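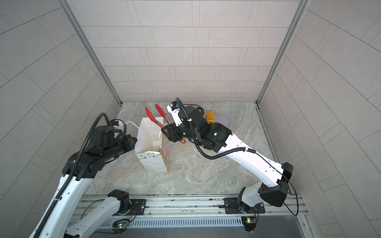
Robot cell procurement

Robot cell procurement is the process by which a laboratory, school or small manufacturer plans, budgets for and buys a self-contained robotic workstation. A cell normally includes one or more arms, the end effectors fitted to them, a base or rail, an enclosure, control electronics, and the objects and fixtures the arms will handle. The term covers purchases from a single supplier as well as cells put together by the buyer from separate parts.

Scope of the purchase

The arm is usually the most expensive item and the one buyers compare first. Reach, payload and repeatability are listed on most data sheets. Payload figures are often given without an end effector, so the weight of the gripper and any sensor mounted on it has to be subtracted before the figure is used.

Two-arm cells cost more than twice as much as one-arm cells in some budgets. The extra money goes to a longer rail, a larger enclosure, a second set of cables and additional setup time. They are chosen for work in which one item must be held while another is moved, such as packing a paper bag, where an unsupported bag may tip or fold when something is placed in it.

Mounting and enclosure

Arms may be bolted to a table, a floor stand or a length of aluminum extrusion. Extrusion is common in small cells. It can be cut to length by the supplier, and mounting plates can be loosened and moved if the spacing between the arms proves wrong. Buyers should ask for the hole pattern of the arm base before ordering plates. Plates made to the wrong pattern are one of the more frequent causes of delay.

An enclosure may have open sides, clear panels or solid walls. Solid walls block the view of people standing beside the cell but give a steady background for cameras. Interior finish is sometimes listed as a separate budget line. Tile-patterned or marble-patterned surfaces are used where the cell is meant to resemble a kitchen or another room in a home. Plain panels are cheaper to replace.

Ventilation should be priced with the enclosure. Electronics placed under the working surface need an opening for air, and a grille added after delivery may require the base to be taken apart.

Cables

Cable management is often left out of first quotations. An arm that turns at the wrist needs enough slack in its cable to reach every position, and corrugated conduit is widely used to protect this length. Conduit wears at the points where it bends or rubs. A spare set for each arm is normally ordered with the cell.

Objects and consumables

Cells used for handling research need a stock of everyday objects. Typical items include bags, boxes, trays, kitchen tools and small toys. Tongs with silicone tips and coiled spring toys are useful because they change shape when handled, which rigid blocks do not. Paper bags crease and tear and are treated as consumables. Boxes and trays last longer but should be bought in duplicate if results are to be compared over time, as retail packaging is often changed without notice.

Budgeting

A budget is commonly divided into capital cost, installation and running cost. The Hodcombe teaching workshop published its plan for a two-arm cell on 3/7/21. The plan allowed $2,154 for the rail, mounting plates and enclosure panels, and $1,224 for grippers' spare fingers, conduit and handling objects over the first year. The arms were leased from Skelora and appeared under a separate heading. The workshop revised the plan the following November, moving the handling objects to its general supplies account after paper bags and boxes were found to be used up faster than expected.

Leasing lowers the first payment but may restrict changes to the arm, including the fitting of brackets or sensors at the wrist. Buyers who intend to change end effectors should have this permission written into the lease. Used arms are also available. The controller and software license do not always transfer with them.

Comparing quotations

Quotations are hard to compare when suppliers divide the work differently. The Begum worksheet, a form used by several small laboratories, lists each part of the cell on its own row and has the supplier mark it as included, optional or excluded. Fludwood, a supplier of enclosures, accepts orders on the same form.

Delivery times should be recorded for each row. A cell cannot be tested until its last part arrives, and payment terms tied to the delivery of the arms alone may fall due before then. A warranty period of 2 years is often requested for arms and 5 years for the frame.

See also

End effector
Machine guarding
Total cost of ownership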